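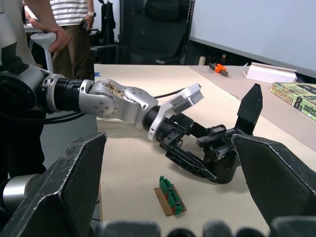 The Girl Who Kept the Paper Map

Two readers in our office finished Orow in one sitting. I took two weeks. Slow reader, bad lamp.

It's a first novel, teen shelf, set in Warkham, a drowned mill town where 200 families live above the waterline and everyone's memories get stored in a tower. Ene is 11 when it starts. She draws maps. Maps are banned. You can see the trouble coming, and it does, fast.
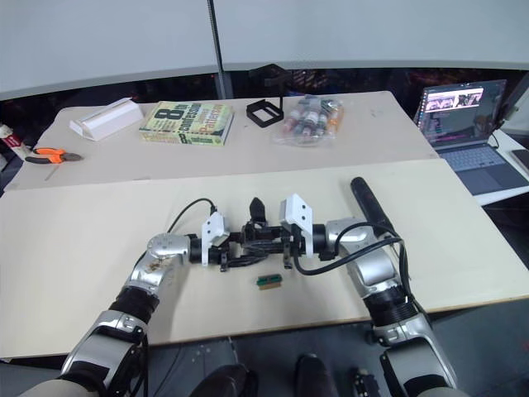 The middle is where it gets good. Ene finds a workshop under the tower, full of machines that copy out people's memories by hand, and the book slows right down to look at them. Silver arms, black ribbed joints, a thin cable looped over the wrist and plugged in at the top, two of them meeting over a pale table. Creepy but kind of gentle. The chapter where one of them redraws her mother's kitchen, wrong, I had to put the book down.

Less sure about the romance. The boy from Millora mostly stands in doorways.

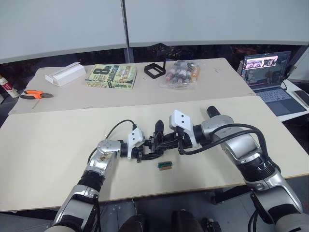

WARKHAM, December

So opens the last section, all letters, every one headed the same way. Took me a few pages to work out who was writing. Dont skip ahead. The ending leaves a door open for a sequel and I'd read it, boy or no boy.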